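Home | About | Archive | Workshop notes | Contact

The arm that would not let go

2019-09-15

I said last month that I would write up the gripper fault once I was sure what had caused it. I am now fairly sure, so here are the details for anyone running the same sort of two-arm table.

The job is dull. Pens and other small things are spread out on a white table, and the arms pick them up and put them away. We call the setup Erudell, after a village Asger once got lost in. 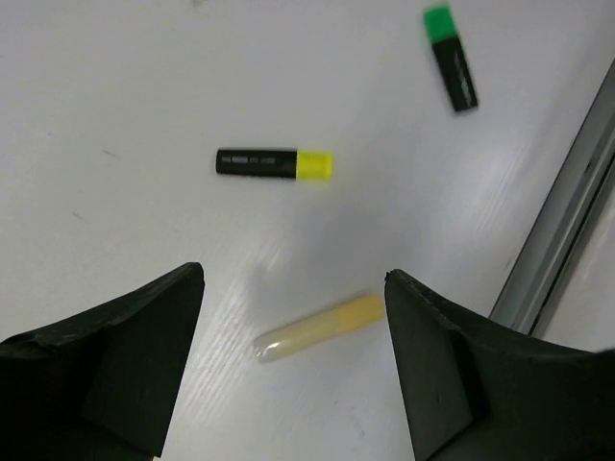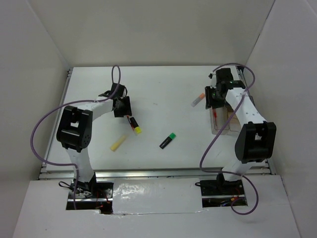 The pen job on Erudell. First the view from the wrist, then the whole table with both arms.

The fault first showed up in February. One arm would close on a pen, lift it, carry it to the right place and then stay shut. The software reported the gripper as open. It would then go back for the next pen with the first one still in its fingers and press down on the table. Twice it pushed hard enough to trip the current limit, and the arm went limp and dropped on to its elbow.

I blamed the software and lost most of a week to it. Kirsten Juhl read through my code and found two mistakes, neither of them to do with this. Then I swapped the gripper servo for a spare and got three clean days, so I told everyone it was fixed. On the fourth day it did it again.

What I should have done first was look at the raw position numbers. The gripper was told to go to 3000 to open. When it stuck, it sat at 1536 and kept reporting the last number it had been sent. My own status page was showing the command and labelling it as the position. I wrote that page, so I can't complain to anyone.

The sticking itself was the cable. As the arm reached out, the plug at the gripper was pulled slightly out of its socket. Power stayed on but the data line dropped out, so the open command never arrived. I had run the replacement servo on the same cable, with the same short loop at the wrist.

Changes made so far:

- more slack at the wrist, and a tie to take the strain off the plug
- the status page now shows the measured position
- if command and position differ for more than 500 milliseconds, both arms stop
- hands stay off the table until the power is off at the wall

The last one came from Poul Norðdahl, who had reached in to free a pen while the arm was still live. He wasn't hurt. The same arm started moving again a moment after he took his hand away, and I didn't like that at all.

I still need to check the plugs on the other arm. Biljana has asked for the wiring notes and I will put them up when I have redrawn them.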